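Module handout: Assessing a commercial offer for shelf work
Session 2 – bring this handout to the seminar on Thursday

## 1. Purpose of the session

Students will read a supplier's offer as a buyer would. The offer under review is the Zurneo shelf-tending service, sold by Oltis to small and medium-sized shops. It comprises a mobile two-armed unit, a training period on the customer's own shelves, and a monthly support contract. The mechanical side of the unit was covered in the previous session and is not repeated.

By the end of the session, students should be able to separate what the supplier undertakes to deliver from what it merely expects, and to draft questions for a first meeting.

## 2. The task as carried out by hand

Any offer of this type must be measured against the manual task. Facing up, as the trade calls it, means bringing stock forward, squaring the rows and returning stray packets to their place. On a stationery and educational toy shelf the packets are light and stand close together, and many have hanging tabs although they are displayed upright. Both hands are needed, often for different purposes: one may rest against a group of packets while the other takes hold of a single box by its top edge.
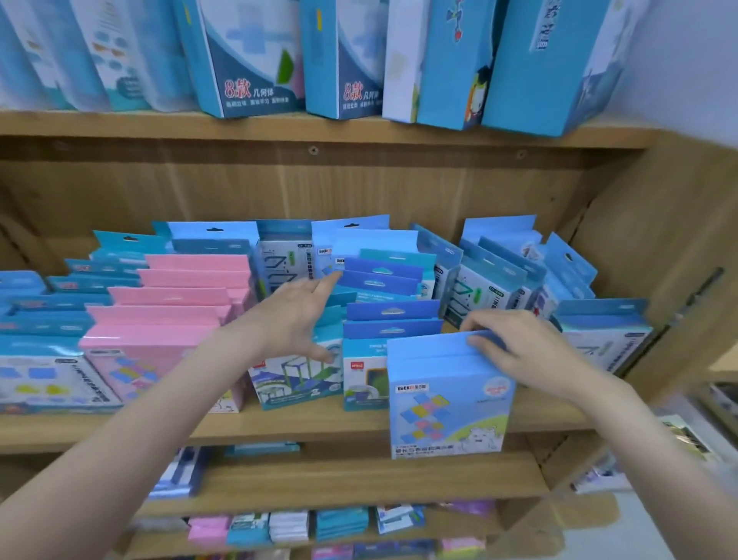
## 3. What the offer contains

The Oltis document runs to 19 pages. The points below are those on which the seminar will concentrate.

- **Training period.** Oltis records staff at work on the customer's shelves and uses the recordings to prepare the unit. The offer states a minimum of 120 recorded sessions. It does not say how long a session lasts.
- **Range of goods.** Cartons, hanging-tab boxes and window boxes are listed as supported. Soft packs are listed as "supported on request", and no price is given for them.
- **Hours of work.** The unit is to be used outside opening hours only.
- **Support.** Faults are handled by Skosia under a separate agreement, which the customer signs directly.

The last point deserves care. A customer with two contracts may find that neither party accepts responsibility for a fault in picking.

## 4. Points of difficulty

The supplier's trial at the Zúñiga shop covered 1643 product lines, and the results are given as one overall success rate. Students should ask how that rate divides between types of packaging. A plain carton with clear space on both sides is a simple case. Rows of thin boxes standing one behind another are a good deal harder: the fingers must come down from above, and pressure on one column can easily disturb the next. Surface finish also matters. Shiny or iridescent packaging reflects light unevenly, and the offer is silent on how the unit's cameras deal with it.

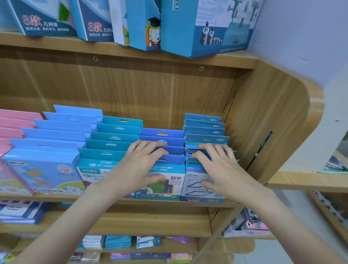 The second area of difficulty is variety within a single product family. Boxes of the same size and similar colour may hold different goods, and the printed front may be the only means of telling them apart. The offer refers to "item recognition" without saying whether the unit reads the front, the tab or a code. Where rows are deep, only the first front may be in view – a limit that applies equally to staff, who can, however, lift a box and look.

## 5. Preparation for the seminar

1. Read sections 3 and 4 of the offer in full.
2. Write down five questions for Oltis, at least one of them on the division of responsibility with Skosia.
3. Draft a short acceptance test for one shelf of mixed boxed goods. State the starting condition, the time allowed and what will count as a failure.

Drafts should be no longer than one side of A4 and will be exchanged between groups at the start of the seminar. Copies of the offer are held at the module office and may not be taken away.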